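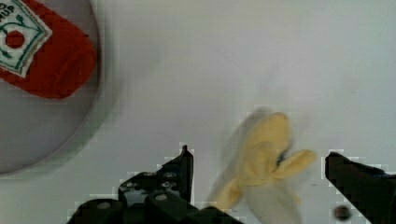

Budget's through! We can buy a second arm for the bench at Plumthorpe and I've been grinning since Thu 25 May. A few notes on how we're spending it, in case you're planning something similar.

First thing we did was write down what the arm has to do all day. Ours picks up soft toys and puts them down again. Plush food, mostly. Light, squashy, awkward shapes. That one line crossed half the catalogues off the list.

We'd been looking at the big Ranell because it lifts 8 kilos. Lovely machine! But a plush banana weighs next to nothing, and all that lifting power comes with a heavier base, a beefier table and a much scarier invoice.

So it's the small Fikon, and the difference goes on grippers. Two complete ones, plus four spare pairs of fingers. Fingers are where our wear shows up, so they get their own line in the budget now — last year they came out of "sundries" and sundries was gone by December.

Wrist camera: yes, again. I'd give up a fair bit of reach before I gave that up. Do check whether the mount is included in the quote. On one of ours it wasn't, and neither was the cable.

Also on the sheet: a plain white table top, a few grey plates, more plush. I've put down some 200 pounds for toys and I'm looking forward to that order more than the arm. (Ketchup bottle is the current favourite. It has a little tomato stitched on the label!)

Still undecided on the service plan. Urrutia will do it yearly or per visit. Per visit looks cheaper on paper, but I don't know how many visits a new arm wants in its first year. If you've run a small Fikon for a while, please tell me what you ended up paying for.

Next job is measuring the doorway. Going to do that before I sign anything — learnt that one with the last table.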